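Looking After Soccer Gear at Home: Everything Our Laundry Room Has Learned

Home > Tips > Sports gear

If you have a soccer player in the house you already know the smell. It starts in the hallway on Sunday afternoon and by bedtime it has reached the stairs. We've been a soccer family for eight seasons now, first with the little ones at Vuratdale and then with a travel team over in Bralgate, and I have washed, dried, patched, glued and rescued just about every piece of gear a kid can wear. I love it! There is something so satisfying about pulling a clean white sock out of a machine when you were sure it was gone for good.

These are the tips I pass on most at the side of the field. I've put in the ones readers sent me over the summer too, after I tried them.

Mud first, water later

Let mud dry before you do anything to it. I know it's hard to leave a filthy pair of shorts alone, but wet mud spreads and dry mud falls off. Hang the clothes over a fence or a porch rail, wait until the dirt is pale and crumbly, then shake them hard and go over the thick parts with a stiff brush. You'll get most of it outside, where it belongs.

Then rinse from the back of the stain, with cold water, so the dirt goes out the same way it came in. Hot water can set grass and blood, so keep it cold until the mark has gone.

Grass stains

My mix is one part white vinegar to two parts cool water, dabbed on and left for half an hour. Work in a little liquid laundry detergent with an old toothbrush, small circles, and rinse. Do it again if there's still a green shadow. Do not put the thing in the dryer until you are happy with it, the heat will bake in whatever is left.

For white knees on white pants (goalkeeper parents, hello) I go to oxygen bleach. One scoop in a bucket of warm water, soak overnight, wash as usual in the morning. Read the tag first. Never mix any bleach with vinegar or ammonia – rinse one out completely before you try another.

Shirts with printed numbers

Turn them inside out. Every time! The numbers and sponsor patches rub against zippers and each other and that is what makes them crack. I wash team shirts on cool with a gentle spin, 600 on our machine, and hang them on a wide plastic hanger. They're dry by dinner if there's any breeze at all.

Skip fabric softener on anything made to wick sweat. It leaves a coating, and the coating holds on to smell. Half a cup of white vinegar in the rinse does a nicer job and you can't smell it once the shirt is dry. Check your washer's manual about vinegar first, some makers would rather you kept it away from the rubber seals, and in that case do a vinegar soak in the sink.

If a number starts to peel at a corner, lay a sheet of parchment paper over it and press with a warm iron, no steam, for ten seconds. Let it cool flat before you touch it. This has saved us three shirts so far, including one that had already been written off by its owner.

Cleats

Bang them together outside, sole to sole, as soon as they come off. Take out the insoles and pull the tongues forward. Loosen the laces all the way down too, so the next wearing doesn't start with a fight.

A popsicle stick is the best tool I know for the gaps between studs. It won't scratch the plate and you can break it to a point when you meet a stubborn bit. Follow up with a damp brush and a drop of dish soap, then wipe with a clean rag.

Stuff them with newspaper. Change the paper after an hour and again before bed, and by morning they'll be ready. Please don't put them on a radiator or right by the fire. Glue lets go when it gets too warm, and leather goes stiff and splits across the toe.

If you do have leather ones, a thin coat of leather conditioner once a month keeps them soft. I do ours on the first evening of September and then whenever I remember, which works out to be less than monthly, and they have held up beautifully.

A loose sole can often be fixed at home. Clean both sides with rubbing alcohol, let them dry, spread on a flexible shoe glue and hold the whole thing shut with thick rubber bands for a full day. I use the wide ones that come on broccoli.

Shin guards, the real source of the smell

I blamed the cleats for years. It was the shin guards! Take the sleeves off and put them in a mesh bag with the socks. The hard shells can be washed in the sink with dish soap and warm water, then stood on end to dry. Sprinkle baking soda on the foam side, leave it overnight and knock it off in the morning.

For a really bad pair, seal them in a plastic bag and leave them in the freezer for the night, then wash. Readers are split on this one. It helped ours a little, and the washing helped a lot more.

Socks

Pin them in pairs before they go in. A plain safety pin through both cuffs, that's all. We had 13 single blue socks in a drawer at one point and I never want to see that again.

Pick the little black rubber crumbs out while the socks are dry, if your team plays on turf. A strip of packing tape wrapped around your hand gets nearly all of them. Do it over the trash can and not over the washer, because those crumbs go straight to the filter. While you're at it, clean the filter. Ours gets done every other weekend in season, with a towel and a shallow baking pan on the floor to catch the water.

Goalkeeper gloves

Gloves need a bit of love. Rinse them in lukewarm water while you are wearing them, rubbing your palms together as if you were washing your hands, until the water runs clear. A drop of baby shampoo is plenty. Press the water out from the fingertips down to the wrist and don't wring, the latex tears.

Dry them in the shade. Store them with the palms facing away from each other or with a piece of wax paper in between. Stuck palms are a heartbreak, and pulling them apart takes the grip off.

The ball

A soft cloth and soapy water will take care of most balls. Dry it before it goes back in the bag. Put one drop of glycerin or silicone oil on the needle before you pump, so the valve doesn't get dragged inward, and let a little air out if the ball is going to spend the winter on a shelf. The right pressure is usually printed near the valve. A cheap gauge is worth having, because thumbs are terrible at this.
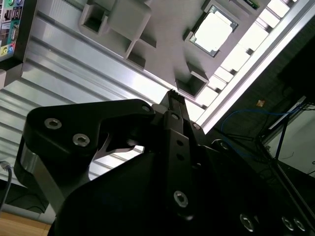 The bag

Empty it the minute it comes home. If you only take one tip from this page, let it be that one! Open every pocket, turn it upside down over the grass and leave it hanging open on a hook. Once a month I wipe the inside with a cloth wrung out in vinegar and water.

Keep these in the side pocket:

Two spare laces
A small roll of athletic tape
A plastic grocery bag for wet things
A few adhesive bandages
Hair ties, even if your player has short hair, someone will ask
A hand towel you don't care about

The hook by the door

We put up a row of sturdy hooks at kid height in the mudroom with a boot tray underneath, and it changed our evenings. Screw the rail into the studs in the wall, since a bag full of wet gear weighs more than you'd think. Line the tray with pebbles if you like the look (I do) so the cleats sit above the puddle.

Each kid has one hook for the bag and one for the jacket. Anything on the floor on Saturday night goes in a basket and costs one chore to get back.

Outgrown gear

Kids' feet grow so fast that half of what you buy is still good when it's too small. Clean it, tie the cleats together by the laces, write the size on a bit of masking tape and stick it on the sole. Our swap table in Bralgate runs on this, and I've come home with some wonderful finds. Check that the studs aren't worn to sharp edges and that the heel still feels firm when you squeeze it.

Ones that are past saving make great garden shoes. The studs grip wet grass like nothing else, and I wear my eldest's old pair to mow the slope out back.

Reader tips

"Dry wet shin guard sleeves on a paper towel holder. They slide right on and keep their shape."

"A salad spinner for goalie gloves. Gentle, quick, and my gloves are still going after two seasons. Buy a second spinner for the salad."

"Put the laces in a sock, knot the sock, wash the sock." (Yes! Doing this now.)

"Chalk on grease marks. Rub it in, leave it ten minutes, then wash."

More than 2,280 of you have saved this page, so I'll keep adding to it. Next up is rain jackets, and how to get them to shed water again with a low dryer and a bit of patience.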